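Utgate Local Broadcast Check-in Records
README and data card

Maintained by the audience desk at Clunari
Last revised: May 31, 2023

Summary

This release contains public check-in records and the short messages attached to them, gathered from the station accounts of local radio and television newsrooms that took part in the Utgate project. Each record shows that a newsroom account announced its presence at a named venue, together with any text the reporter chose to publish at the time. The release holds 2,733 check-ins made at 946 venues by 38 newsroom accounts.

The records are intended for the study of how local newsrooms use location services to reach their audiences. They are not suitable for measuring audience size, and no follower counts are supplied.

Contents

The release is made up of three files. The first, checkins.csv, holds one row per check-in. The second, venues.csv, holds one row per venue. The third, accounts.csv, lists the participating newsrooms under a code, with the type of outlet and the region served. Files are encoded in UTF-8 and use a comma as the separator. Empty fields are left blank and should not be read as zero. 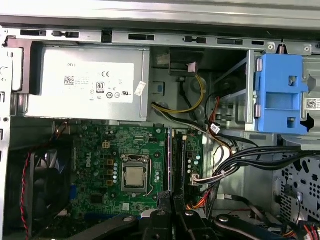

Times are given in local time at the venue, with the offset from UTC in a separate column. Where a newsroom posted several updates from one place during the same event, each update has its own row and shares a value in the event_id column. Users who wish to study visits should group by event_id before any further work is done.

Collection

Newsrooms joined by written agreement. Records were exported by each newsroom from its own account and passed to Clunari through the Julcombe transfer service. Replies from members of the public were removed before export and have not been kept. Personal accounts belonging to reporters are outside the scope of the project, even where they were linked from a station account.

Venue names were matched by hand against the Hwang gazetteer. A venue which could not be matched keeps the name given by the newsroom, and its match_status is set to "none". Private homes were withdrawn, as were refuges, and any venue at which the reporter's presence had been agreed in confidence.

Known limitations

Television newsrooms are better represented than radio. Several stations assigned the account to a single reporter each day, so the pattern of check-ins reflects the rota as well as the news. Activity falls sharply in August, when two newsrooms suspended the account altogether – the gap is genuine and should not be filled by estimation.

The category column was supplied by the newsrooms and is not consistent between them. A council meeting may appear as "politics", "civic" or "town hall". A combined scheme was considered for this release and put aside, as the newsrooms did not agree on where court reporting should sit.

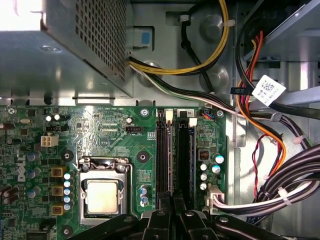 Linnea Westerberg has asked that the category column be dropped from the next version. In her view a label that changes meaning from one station to another does more harm than a blank, and users who want a subject code would do better to assign their own from the message text. Her request is recorded in the change log and remains open. Until it is settled, the column is retained as supplied.

Permitted use

The files may be used for research and teaching. They may not be used to trace the movements of individual reporters, or to rank stations against one another in promotional material. Published work should name the release and its revision date.

Corrections

A newsroom may ask for a record to be amended or withdrawn at any time. Requests should quote the checkin_id and be sent to the audience desk in writing. Withdrawn records are removed at the next revision and their identifiers are not used again.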